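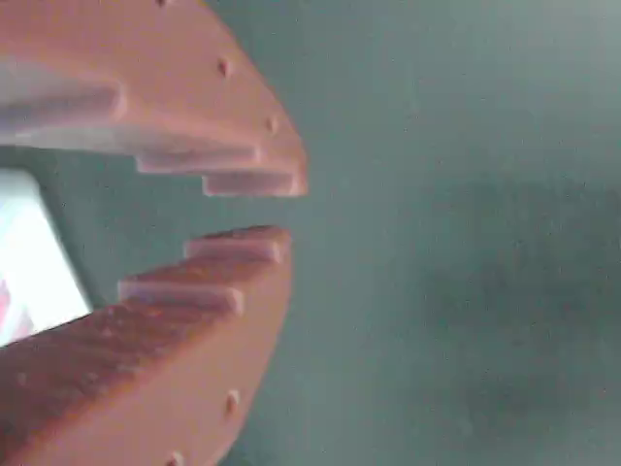 From: Precious Yap
To: clastden-allotments list
Date: Sep 6, 2023
Subject: Re: water shutoff + the Beaudoin hose bibs

Quick one, between meetings.

Amrit Cloutier wrote:
> Does anyone know if the water is off all next week or just mornings?
> My tomatoes are finally doing something and I'm on the far side, plot
> 422, so carrying cans is a long haul. Also the bib by the Beaudoin
> gate drips all night. Is it on the list to be fixed?

Mornings only. Back on by noon, so they tell me. Fill your barrels the night before if you have them. If you don't, there are 4 spare ones behind the shed, 50 gallons each – please put them back after, lids on.

Bib: yes, it's on the list. Has been since July. Plumber wants to do all of them in one visit, fair enough. Meantime turn the handle hard to the right and then a bit more. Dont use a wrench on it please, the last one cracked that way.

Other stuff –

Seed order closes when I send it, probably tonight. Garlic and fava only. We're going with Poma again, Flisov never answered my email about the short bags.

Compost: no more squash vines in the left bin, its full. Right bin is fine.

Whoever borrowed the long loppers, I need them for the hedge. Just lean them on my gate.

Amrit, if you can't get to the far side in the heat text me and I'll do your row when I do mine.

Precious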